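**Maillard resets simulated cell after test scores drift**

Dec 17, 2020

The Maillard robotics laboratory has returned its simulated kitchen cell to service following maintenance by staff engineers Hawi Alemneh and Arlo Zamora. The cell is used to test grasping software before it is loaded onto the laboratory's physical arm.

Operators reported in April that identical runs were producing different scores. The fault was traced to the contact settings, which had been changed during a software update. Small objects shifted slightly when a run began, and the planner then worked from outdated positions.

Ms. Alemneh restored the earlier settings and rebuilt the collision shapes for the full object set. Mr. Zamora replaced the startup script, which now lets all objects settle for 200 time steps before the arm is loaded. The pair then completed 1,000 consecutive resets without a position error.

"A simulated cell needs upkeep on the same terms as a physical one," said Thaddeus Mahmoud, who manages the laboratory. "We had a service log for the arm and none for the counter."

The restored layout places groceries and household items, among them an apple, an egg, a spoon and a soap dispenser, on a gray marble countertop.

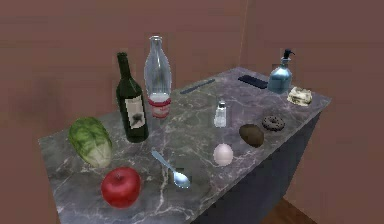
## Service schedule

The cell will be checked every 30 days. Requests for changes to the object set should be sent to Mr. Zamora.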